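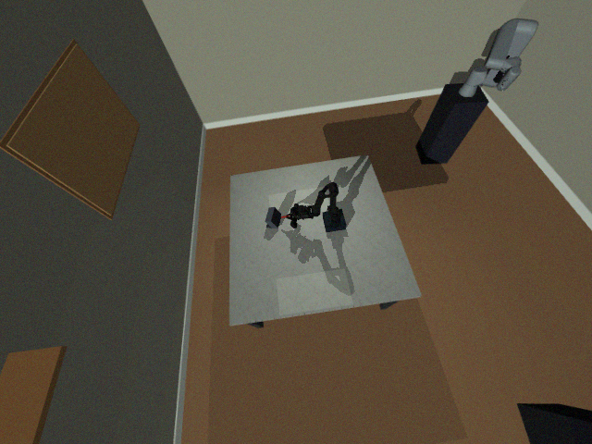
About us

Tramimen is a shared workshop in Unine for people who build robots and small automation at home, or would like to. We are 33 members. Most of us have another job, and we come in the evening or when the children are asleep. The workshop has two rooms, a soldering bench, a drill press, and a shelf of motors that members may borrow if they write it in the book.

How it started

The workshop was opened by 7 people who had the same problem: each had a half-finished robot arm on the kitchen table, and the family needed the table. We rented the ground floor of the old Farkier print shop and moved the arms there. Some of these arms are still half finished. We don't hurry anybody.

What we build

Our common project is called Samuel. It is a jointed arm with a gripper, made for light work on a table, such as picking up a small block and putting it in another place. It sounds easy. The members who joined in January spent their first 11 evenings on the gripper alone, and they were content with this.

We build Samuel two times, first in simulation and then in metal and printed parts. In the simulated room there is a white table with a black arm on it, and a small dark block which the arm must reach. A second arm, a light gray one, stands on a tall pedestal near the corner. We try each new program there before we load it to a real motor. A collision on the screen costs nothing, and a broken gearbox costs us one month of waiting for the part.

The simulation files are free for all members, and you can run them on your own computer at home. If your computer is slow, turn off the shadows.

How we work

Every member has a key after the safety lesson. The lesson takes one evening and it is obligatory, also for engineers. Please do not run an arm when you are alone in the building. Beginners work in pairs with a person who already finished one build, and after that they choose their own project. At present members are making a plant watering machine, a curtain opener, and a sorter for buttons.

We speak several languages in the workshop, and mistakes are welcome in all of them.

Joining

The fee is paid each month and includes electricity, solder and coffee. Motors and filament you pay for separately. To visit, write to us through the contact form and tell us what you want to build. We answer within 7 days.

Page last updated February 4, 2022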